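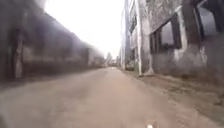 Gasse zwischen alten Gebäuden auf der Strecke, für die Coltiveo einen Lieferroboter plant.

Dezember
Von Marites Javier
Lesezeit: 4 Minuten

Coltiveo verschiebt den Kauf seiner Lieferroboter und will zuerst mieten

Die Genossenschaft Coltiveo wird in diesem Winter noch keine eigenen Lieferroboter kaufen. Das hat der Vorstand am Abend nach einer langen Sitzung mitgeteilt. Stattdessen sollen zwei Fahrzeuge für die Dauer von sechs Monaten gemietet werden. Erst nach dieser Zeit will man entscheiden, ob und in welcher Zahl eine Anschaffung sinnvoll ist.

Im ursprünglichen Plan standen sechs Geräte des Herstellers Sterorel. Sie sollten Pakete und Ersatzteile vom Lager in der Siedlung Kazemi zu den Werkstätten und kleinen Läden im alten Teil bringen. Der Betrag dafür war im Haushalt schon vorgesehen. Bei der Prüfung des Angebots hat sich aber gezeigt, dass mehrere Posten darin fehlten, zum Beispiel die zweite Garnitur Räder, der Ersatz der Akkus und die Schulung der Mitarbeiter.

«Wir haben am Anfang nur den Preis vom Fahrzeug angeschaut», sagte Boris Kovačević, der bei Coltiveo den Einkauf leitet. «Das war zu wenig. Ein Gerät, das auf solchem Boden fährt, kostet im zweiten Jahr anders als im ersten.»

Nach seiner Rechnung kommt für jedes Gerät eine jährliche Summe von 3000 Euro für Wartung und Verschleiß dazu. Die Miete liegt bei 600 Euro pro Monat und Fahrzeug, Reparaturen sind darin enthalten. Auf lange Sicht ist dies teurer als ein Kauf. Für einen Versuch von einem halben Jahr hält der Vorstand den Betrag jedoch für vertretbar, und ein Ausstieg ist mit einer Frist von vier Wochen möglich.

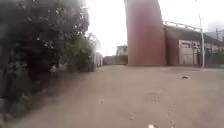 Ein wichtiger Punkt in der Diskussion war der Zustand der Wege. Die Strecke hat Abschnitte ohne Pflaster, und das Angebot von Sterorel ging von befestigten Wegen aus. Nicanor Quiroga, der als Techniker die Strecke beurteilt hat, verlangt deshalb eine größere Bodenfreiheit und Reifen mit gröberem Profil. Beides ist beim Hersteller gegen Aufpreis zu bekommen, die Lieferzeit verlängert sich dadurch auf 17 Wochen.

Quiroga hat auch auf den Staub hingewiesen. Die Filter und die Abdeckungen der Sensoren müssten öfter gereinigt werden, als es im Handbuch steht. Wer diese Arbeit macht und in welcher Schicht, das ist noch nicht geregelt. In der Kalkulation hat er dafür eine halbe Stelle eingetragen. Der Vorstand hat diesen Posten vorläufig gestrichen und will ihn im Frühjahr noch einmal besprechen.

Als Vermieter ist die Firma Olard vorgesehen, die ihre Fahrzeuge auch mit Rückkaufoption anbietet. Wenn Coltiveo sich am Ende für den Kauf entscheidet, werden 62 Prozent der gezahlten Miete angerechnet. Khalil Farah von Olard bezeichnete das Modell als üblich für Kunden, die mit kleinen Stückzahlen beginnen. Er empfiehlt außerdem, ein drittes Gerät als Reserve zu reservieren. Dafür fällt eine Gebühr an, über deren Höhe beide Seiten noch verhandeln. 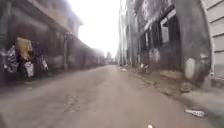

Offen ist weiter die Frage, wo die Fahrzeuge laden sollen. Im Lager gibt es genügend Anschlüsse, am anderen Ende der Strecke dagegen keinen einzigen, der für Coltiveo nutzbar wäre. Eine Ladestation im Freien müsste ein Dach und eine abschließbare Tür bekommen. Zwei Angebote von Elektrobetrieben liegen vor, sie unterscheiden sich im Preis stark und sollen bis zur nächsten Sitzung vergleichbar gemacht werden.

Sebastián Fuentealba, der die Interessen der Ladenbesitzer vertritt, begrüßte die Entscheidung grundsätzlich. Er wünscht sich aber feste Zeiten für die Lieferungen, am liebsten vor neun Uhr am Morgen. «Später stellen viele ihre Ware vor die Tür, und dann wird es eng», sagte er. Er bat auch darum, dass die Roboter vor den Geschäften nur mit Schrittgeschwindigkeit fahren. Kovačević hat zugesagt, diese beiden Punkte in den Mietvertrag aufzunehmen, soweit die Software von Olard es erlaubt.

Kritik kam aus dem Kreis der Mitglieder, die das bisherige System mit Lastenrädern behalten möchten. Sie weisen darauf hin, dass die vorhandenen Räder bezahlt sind und dass für deren Reparatur seit Jahren kein eigener Posten im Haushalt steht. Nach Angaben des Vorstands bleiben die Lastenräder während des Versuchs im Dienst. Sie sollen vor allem schwere und sperrige Sendungen übernehmen, für welche die gemieteten Fahrzeuge nicht zugelassen sind.

Der Mietvertrag soll noch vor dem Jahreswechsel unterschrieben werden. Das Geld, das für den Kauf eingeplant war, bleibt in der Rücklage und darf bis zum Abschluss des Versuchs nicht für andere Zwecke verwendet werden. Einen Zwischenbericht über Kosten und Ausfälle bekommen die Mitglieder nach drei Monaten per Post.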